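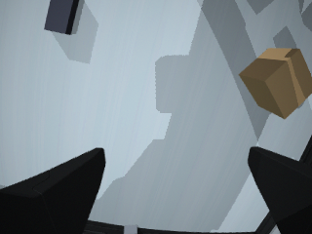 Zustmont-Tri – fiche de données

Version 2

Objet

Le jeu Zustmont-Tri réunit des épisodes de manipulation produits en simulation pour préparer l'automatisation partielle du poste de tri de l'entrepôt Drultis. Il est diffusé par Gestari à l'intention des équipes techniques, de l'encadrement et des représentants du personnel.

Contenu

785 épisodes de saisie et de dépose, enregistrés depuis le poignet droit du robot. Les objets sont des volumes simples, dont des cubes couleur carton, posés ou présentés au-dessus d'un plan clair. Les ombres portées sont calculées par le moteur de rendu Nautiyal ; leurs contours peuvent être crénelés.

Répartition : 300 épisodes sont réservés à l'évaluation, les autres à l'apprentissage.

Incidence sur le travail

Le poste concerné occupe 36 agents. Le projet prévoit de confier au robot la reprise des colis légers ; le contrôle des étiquettes, le traitement des litiges et les colis déformés restent du ressort des agents. La conduite de la cellule – mise en route, arrêt, reprise après défaut – constitue une tâche nouvelle, qui donne lieu à une formation sur le temps de travail et à une révision de la fiche de poste.

Aucune donnée relative aux agents ne figure dans le jeu. Les durées d'épisode ne peuvent servir à fixer une cadence individuelle.

Limites

Le rendu ne reproduit ni la poussière ni l'usure des emballages. Les résultats obtenus en simulation doivent être vérifiés sur site avant toute modification de l'organisation des équipes.

Mise à jour

La prochaine révision est prévue en août. Les demandes de correction sont à déposer dans le registre du dépôt, rubrique « Données ».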